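# 开放日要给访客演示机械臂取料盒，现场怎么安排比较稳妥？

**板块：** 车间与自动化 / 参观接待
**标签：** 开放日、夹爪、演示、料盒

### 北窗的灯

我在 Osville 一家做小五金装配的厂里管现场。四月厂里办开放日，周四下午，领导定下来要把机械臂那一段放进参观路线。来的人分两批，每批 18 个，有客户，有附近职校的老师和学生，还有几位员工家属。每批在机械臂这边停留的时间最多 45 分钟，包括讲解和提问。

机械臂装在移动底盘上，两指夹爪，手腕上有一个小相机。平时的活是到料架前把塑料盒取下来，送到旁边工位，空盒再放回去。日常速度不快，工程师 Apolinar Tovar 在旁边看着，一天下来停几次，基本是盒子歪了或者相机识别不到盒边。平时停了就停了，复位接着干。可是有三十几双眼睛盯着的时候，停在那里等人复位，场面就不太好看。

几件事拿不准，想问问办过的人：

- 料架要不要专门布置？有同事主张把盒子全清空，只留一个，成功率高。我觉得这样看着假，客户也会问。
- 访客站哪里？我们这块地方不大，后面是墙，墙上有消防设施，不能堵。
- 相机画面要不要投到大屏幕上？工程师想投，领导担心画面里拍到乱七八糟的东西。
- 讲解由谁来讲？Apolinar 技术没问题，但是他一开口就讲坐标标定，上次给采购讲，讲了二十分钟还没讲到夹爪。

补充一句，我们没有预算再买围栏，能用的是现有的隔离带和几根立柱。控制软件是 Pruvine 的，版本不是最新，开放日之前不打算升级。

---

### 铁皮抽屉

我们在 Perron 的车间办过两次这样的参观，第一次比较狼狈，第二次顺一些。按你的几个问题说。

#### 料架

不建议清空。访客里懂行的人一眼能看出来是摆拍，问起来你也不好答。平时怎么放就怎么放，但是要把演示用的那几个位置提前定死，盒子推到底，口沿对齐，里面的东西不要高过盒口。第一次参观，我们有个盒子里的擦拭布搭在外面，识别出来的边就偏了，夹爪下去夹住的是布。后来规定，演示要取的盒子里只放零件，擦拭布一类的软东西放到不取的盒子里。

还有一点是颜色。如果盒子全是一个颜色，又挨得紧，讲解时说“取中间那个”，后排的人根本不知道是哪个。我们第二次在要取的盒子上各夹了一张号码牌，牌子朝访客那面，相机那面不动，以免影响识别。

推车要踩死脚轮。这句话写在检查单第一行，因为我们真的忘过。机械臂碰了一下，推车转了几度，后面取的全偏。

#### 相机画面和地面

画面我赞成投。访客看机械臂本体，只能看到它伸过去、停一下、夹起来，中间那一下停顿没人明白是在干什么。屏幕上有画面，讲的人指着说“现在它在找盒子的边”，家属和学生都听得懂。

领导的担心也有道理。手腕相机的视野比人想的宽，夹爪张开往前看的时候，两根手指只占画面下边，剩下的地方全是车间。所以投之前要让机械臂把演示动作走一遍，人坐在屏幕前看，看到什么收什么。我们这边从夹爪的位置看出去，右边是两台不锈钢推车，架子上都是蓝色料盒，左边有台白色圆筒形的设备，中间是一大片地面，地上那条细黄线一直往推车那边走。靠墙的黄色拖把桶也在画面里，近处推车脚下还有两小片白纸屑。这种东西站着的人注意不到，放到大屏幕上就很显眼。

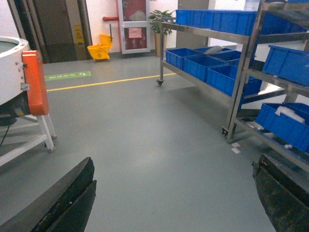

#### 访客站位

先把不能站人的地方划掉，剩下的再分给访客。消防柜前面、门口、疏散方向标识指的通道，这三处划掉，隔离带也不能从那里横过去。我们开始图省事，想让人靠墙站一排，安全员看过以后没同意，改成站在机械臂侧面，隔离带拉成一个浅的弧形。

18 个人站一排太长，两头的人看不到。分前后两排，前排请个子矮的和学生站，后排加一块踏板也行，我们没加。距离按你们自己的风险评估来定，不要照抄别人的数字，移动底盘能走多远、手臂伸直有多长，各家不一样。底盘在演示时可以锁定不动，只动手臂，这样隔离区小很多，也好讲。

急停按钮安排一个人专门守着，这个人不讲解、不答问题、不给人拍照。

#### 时间

45 分钟听着宽裕，实际用起来很紧。我们第二次的分法：

1. 进场、站位、讲安全要求，5 分钟。
2. 手臂不动，讲清楚它要做什么，指给大家看哪几个盒子，8 分钟。
3. 连续取放三个盒子，不讲话，让大家看一遍，再取放一遍，边做边讲。两遍加起来 15 分钟。
4. 提问，12 分钟。
5. 剩下 5 分钟留给复位、换批。

第三步里先安静看一遍，效果比边做边讲好。人一听讲解就去看讲解的人，动作就漏过去了。

#### 停机了怎么办

提前商量好一句话，停的时候由讲解人说，别临时编。我们的是：“它没有看清盒子的边，所以停下来等人确认。”说完工程师复位，继续。第二次参观停了一回，访客反而问得最多的就是这里，为什么停、怎么判断、人要做什么。复位动作工程师要练熟，练到不用看屏幕上的菜单。我们控制器当时报的是 3302，查了半天手册才知道是腕部相机超时，跟夹爪没关系。你们用的系统不一样，代码肯定也不一样，但是常见的那几条报警最好打印一张纸贴在操作台里侧。

版本不升级是对的，开放日前一周连参数都不要动。

---

### Raymonde Desjardins

我做接待，不做技术，只回答谁来讲这一条。

不要换人，要给他一张卡片。我们在 Tandmont 那边接待过职校，工程师也是一讲就讲深了。后来我跟他一起写了一张卡片，正面五句话，背面是可能被问到的问题。他只讲正面五句，讲完就停，别人问到标定他再讲标定。五句话大概是这些：

- 这台手臂负责把料盒从架子上取下来，送到工位。
- 手腕上的相机负责找到盒子的边。
- 夹爪有两根手指，从两边夹住。
- 看不清的时候它会停，等人来确认。
- 原来搬盒子的同事现在做什么。

最后一句一定要准备，每一批都有人问，家属问得最多。答案要跟人事核对，不能现场随口说。

另外，两批之间要留人打扫地面。第一批走了以后地上会有宣传页、糖纸，第二批进来之前要收干净。拖把和桶用完放回工具间，不要就近靠墙放着。

如果要投屏，把同意拍摄的告示贴在入口。相机转过来的时候，访客的脸有可能出现在屏幕上，有的家长会介意。我们是在报名表里加了一行，现场再口头说一次。

---

### 老周不修空调

直接放录像，最省事。现场机器开着不动，摆在那里给大家看看就行。我们去年就是这样弄的，一次都没停过。

> **铁皮抽屉** 回复：录像可以备一份，真出大问题的时候顶上。全程放录像的话，客户那批不太合适，人家大老远过来就是看实物。
>
> **老周不修空调** 回复：看来的是什么人吧，我们那次主要是小朋友。

---

### 北窗的灯（提问者补充）

谢谢几位。跟 Apolinar 商量过了，盒子不清空，定三个位置，底盘锁定。卡片他同意写，第一稿写了十四句，正在删。

投屏的事，今天下班前让手臂走了一遍，领导坐在屏幕前看的。画面里有一箱没拆的扎带和谁的水杯，挪走就没别的问题了，领导同意投。

隔离带还差两根立柱，打算从前台借。消防柜前面那块地安全员明天来看，看完再定弧形怎么拉。录像也会录一份，存在操作台的电脑上备用。

还有一个小问题，铁皮抽屉说的号码牌是什么材质的？我们试了塑封的，灯一照反光，从访客那边看过去有一张看不清字。

> **铁皮抽屉** 回复：普通厚卡纸，粗记号笔写的，没塑封。用长尾夹夹在盒口外侧，夹之前看一下会不会碰到手指下去的位置。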